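Work and Automation, Lecture 6
Handout: What happens to the packing table
Lecturer: Yamuna Unnithan

Please read this handout before the seminar. It continues from last week, where we spoke about the conveyor and the fixed machine. Today the subject is the robot arm which stands at the same table where a person was working before.

6.1 The case of Brurby

Brurby is a mail-order firm for household goods. In November it had 47 persons in the packing hall, working in 2 shifts. The management bought arms for sorting small mixed items, and told the staff that no one would lose the job. This promise was kept. What changed was the content of the job, and it changed more than the staff had expected.

Before, a packer took the items, checked them with the eyes and put them in the parcel. It was one movement and one responsibility. Now the arm takes the item and the person watches, corrects and starts again. Soledad Barrientos, a packer whom I interviewed for this course, told me: "My hands are less tired, but my head is more tired." 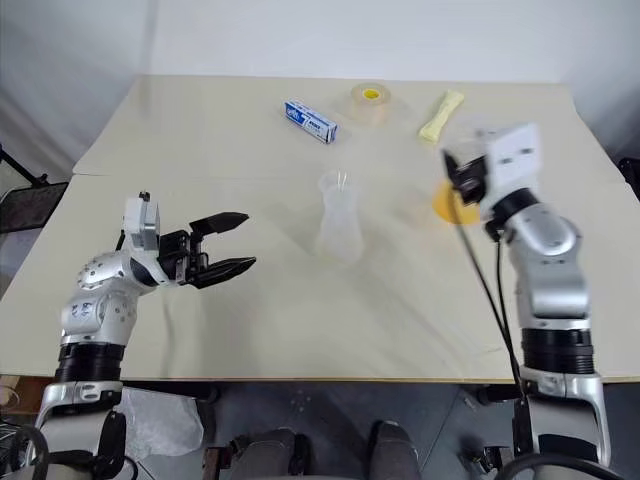
We should notice that the firm did not have a name for this new work. In the wage table the people were still "packers". Hanan Zein calls this the hidden promotion: more is asked, and the pay stays in the same place. Masaru Hayashi does not agree with her. In his view watching a machine is a lower skill than packing, and the worker slowly forgets what the hands knew. Both texts are in the reader.

6.2 Who teaches the arm?

At Brurby the difficult items were soft, transparent or of irregular form. Experienced packers explained to the technicians how they hold such things. This knowledge went into the system, and their names did not. Compare with the Skokell agreement (reader, page 29), where such hours are paid as training work.

For the seminar

Write one page on this point: should the knowledge of the packer be treated as property of the firm? Use Zein or Hayashi, and one case of your own. Pages go in the box outside room 431.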